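The Siren on Pernov Hill

I live in Sulia, population 522, and we have exactly one warning siren. It sits up on Pernov Hill, it's older than I am, and in January it went off at two in the morning and wouldn't quit (my dog still hasn't forgiven it).

The trouble was, I had no idea what it meant. Fire? Dam? I stood in my socks refreshing the county page, which said nothing at all. My neighbors did the same thing, or got in the car and headed for Mastano, or rolled over and went back to sleep. I still can't say which of us was the smart one.
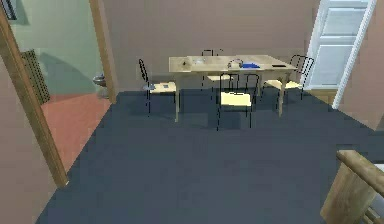
What the county says now

The siren was fine. A relay had stuck, and the all-clear took nearly 2 hours because the only person with a key lived across the river. There are 6 keys now, plus a text list you can join at the Saludo branch library. I signed up right there at the desk!

They're also testing a second tone, so a flood will sound different from a fire. I've heard both and I mix them up every time. The next test is on 13 May 2020, at noon, and I'll be on the porch with the dog and a bag of treats.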